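Open Day at the Robot Shop

Shares 2 | Comments 2

I went to the Brundora open day in Tiltthorpe expecting a robot. I had told my nephew there would be a robot. What there was, for the first hour, was a folding chair, a paper cup of coffee and a large screen with a city on it.

Brundora writes the software that gets delivery robots from one end of a sidewalk to the other without an incident report. Before a new version goes anywhere near a real street, it has to do its time in a made-up one. Keith Hoani, who runs the testing side, calls their made-up city Stultov. He would not say why. The current version of the software had finished 2,373 trips through Stultov by the morning of our visit, and Keith was hoping to squeeze in a few more before lunch.

The demo began on a wide sidewalk in bright sun, with not a pedestrian to be had. Keith said to forget the buildings and look at the ground. The deep joint running up the concrete matters to a small wheel. So do shadows – the bench throws a set of dark stripes under itself that an earlier version took for a grate and refused to go near. And straight up the middle there is a stairway entrance, with a red fire hydrant standing between it and the curb, so anything passing on that side has a decision to make.

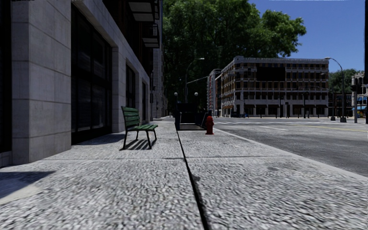

Watching It Think

Keith pressed a key and the view started to creep forward. I would like to report excitement. It moved at the pace of my aunt in a museum. It passed the bench, slowed down near the stairs, and then stopped for long enough that a man in the second row asked if the screen had frozen. It had not. The software was weighing up the gap by the hydrant, and in the end it decided to go around the other way, which got a small round of applause from the people who work there.

Glenys Cosgrove, who drew a good part of Stultov, took questions after that. Her team can move the sun, so the same walk can be run with the shadows falling any way they like. They can also move the hydrant, and I got the feeling they do this when they are annoyed with Keith. A full batch is 500 trips and takes nearly a night to run. Somebody asked how many virtual robots had gone down the virtual stairs. Glenys said "fewer than in October" and moved on to the next hand.

The real robot did come out at the end. It is called the Henare, it comes up to about my knee, and it drove the length of the parking lot and back while we all walked beside it like bodyguards. My nephew gave it a cracker. It has no place to put a cracker.

The next open day will be in the spring. Sign up at the front desk, and bring a cushion – those chairs mean business.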